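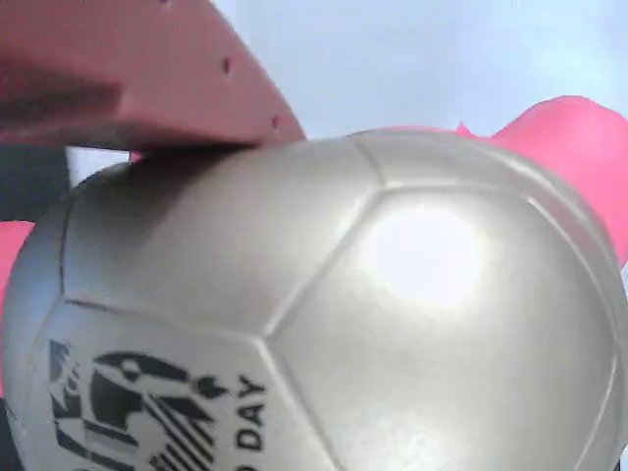

Das Ding greife alles, was man ihm hinlege, meinte Frans Verstraete gleich an der Tür, man müsse es nur richtig hinlegen. Ich habe mir den Satz aufgeschrieben, er war das Brauchbarste, was ich an diesem Nachmittag über den Sternidari gehört habe.

Eingeladen hatte Dierckx, der Händler, der den Greifer seit dem Frühjahr hierzulande vertreibt. Vorführung in Murkmont, zweiter Stock, Kaffee aus der Thermoskanne, drei Stehtische. Ich bin mit der Bahn gekommen und war zu früh da, was den Vorteil hatte, dass ich beim Einrichten zusehen konnte. Das hat länger gedauert als die eigentliche Vorführung. Zweimal wurde neu kalibriert, einmal die Steuerung neu gestartet, und als die übrigen Gäste den Raum betraten, sah es so aus, als wäre das alles in einer Minute erledigt gewesen.

Zum Gerät selbst. Der Sternidari ist ein Greifer mit gedruckten Fingern, der an die gängigen kleinen Arme geschraubt wird. Dazu gehört die Software Trira, ohne die man ihn nicht betreiben kann (jedenfalls hat mir niemand einen anderen Weg zeigen wollen). Verkauft wird das Paket an Schulen, Werkstätten und kleinere Betriebe, die »flexibel mit wechselnden Gegenständen« arbeiten möchten. So steht es im Prospekt. Im selben Prospekt steht auch »griffbereit für den Alltag«, und ich hätte gern gewusst, für wessen Alltag.

Die Finger sind aus Kunststoff, leicht rau, in einem Lachsrosa, das mir gefallen hat. In der Kante sitzen kleine Löcher. Gedruckte Teile haben den Vorzug, dass man sie ersetzen kann, wenn sie brechen, und laut Dierckx darf man sie auch selbst nachdrucken. Die Dateien bekommt man allerdings erst nach der Registrierung bei Trira, und ob das nach Ablauf der Lizenz so bleibt, konnte mir am Stand keiner sagen. Man wollte mir schreiben. Bisher kam nichts.

Vorgeführt wurde unter anderem mit einem silbernen Fußball. Ein Ball ist für einen Greifer eine undankbare Sache: rund, glatt, rollt weg, und wenn er auch noch glänzt, hat die Kamera mit dem Reflex zu kämpfen. Das wurde uns ausführlich erklärt, und ich will nicht bestreiten, dass es stimmt. Nur lag der Ball eben auch nicht irgendwo. Als ich fragte, ob man ihn eine Handbreit weiter nach rechts legen könne, wurde erst beraten. Dann legte man ihn weiter nach rechts. Der Finger kam von oben links, setzte auf, der Ball rutschte. Beim nächsten Anlauf hielt er.

Das ist kein schlechtes Ergebnis für ein Gerät dieser Größe. Ich finde es bloß bemerkenswert, dass in der Ankündigung von »sicherem Greifen in beliebiger Lage« die Rede war. Beliebig heißt bei mir auch eine Handbreit weiter rechts, und zwar ohne Beratung.

Verstraete, der die Vorführung leitete, hat sich übrigens gut geschlagen. Er redet schnell, er weicht Fragen nicht aus, und wo er keine Antwort hatte, hat er es gesagt. Auf meine Frage nach der Erfolgsquote nannte er eine Reihe aus dem März: 238 Versuche, davon 17 abgebrochen. Klingt ordentlich. Auf Nachfrage kam heraus, dass als Abbruch nur zählt, wenn die Steuerung von sich aus stoppt. Fällt der Gegenstand herunter und das Programm läuft weiter, steht das in einer anderen Spalte. Die andere Spalte hatte er nicht dabei.

Ich unterstelle da keine Absicht. Aber wer so ein Paket für eine Werkstatt anschaffen soll, den interessiert vor allem die andere Spalte.

Nun zu Trira, mit dem ich nach der Vorführung etwa fünf Minuten lang selbst spielen durfte. Die Oberfläche ist aufgeräumt, die Schrift groß genug, die Schaltfläche zum Anhalten sitzt, wo man sie sucht. Neue Abläufe legt man an, indem man den Arm von Hand führt und Punkte speichert. Das ging auf Anhieb. Weniger schön: Beim Speichern fragt das Programm nach einer Verbindung zum Server, und als das WLAN in Murkmont kurz wegblieb, stand ein Kreis auf dem Bildschirm und drehte sich. Mein Ablauf war danach fort. Das sei in der nächsten Fassung behoben, hieß es. In der Branche ist erstaunlich viel in der nächsten Fassung behoben.

Die Lautstärke hatte ich mir schlimmer vorgestellt. Der Arm summt, der Greifer klickt beim Schließen, man kann sich daneben unterhalten. Die Kraft lässt sich in Stufen einstellen, und die feinste Stufe ist wirklich fein, ich habe mir den Finger auf den Handrücken setzen lassen und kaum etwas gemerkt. Hier ist der Sternidari besser als sein Prospekt, der dazu kein Wort verliert.

Dann der Preis. 691 Euro kostet der Greifer allein, ohne Arm und ohne Steuerung. Trira kommt im ersten Jahr dazu, danach zahlt man jährlich, und den Betrag gibt es nur auf Anfrage. Ich habe angefragt und bekam ein »Das hängt davon ab«. Für eine Schule, die ihren Haushalt im Voraus planen muss, ist das keine Auskunft.

Was mir gefehlt hat, war ein Durchlauf mit Dingen, die die Gäste selbst mitgebracht haben. Ich hatte einen Schlüsselbund und eine Brotdose in der Tasche und beides angeboten. Die Zeit sei leider knapp, sagte man mir — danach standen wir noch eine ganze Weile beim Kaffee. Bei der Brotdose hätte ich dem Gerät gute Chancen gegeben. Beim Schlüsselbund nicht.

Wer schon einen kleinen Arm besitzt und jemanden im Haus hat, der gern bastelt, kann sich den Sternidari ansehen. Die Mechanik macht einen vernünftigen Eindruck, die Finger sind billig zu ersetzen, solange man an die Dateien kommt. Wer etwas sucht, das man auspackt und das dann läuft, sollte warten, bis es Zahlen gibt, in denen auch das Heruntergefallene mitgezählt wird. Und vor dem Kauf den Preis fürs zweite Jahr schriftlich verlangen — auf Dierckx-Briefpapier, bitte, die Visitenkarte mit der handschriftlichen Notiz habe ich nämlich auch bekommen.

Mechanik: gut. Software: brauchbar, solange das Netz hält. Vorführung: zu gut geprobt.

Stand: 5. August 2024. Sollte die Antwort wegen der Druckdateien noch eintreffen, trage ich sie nach.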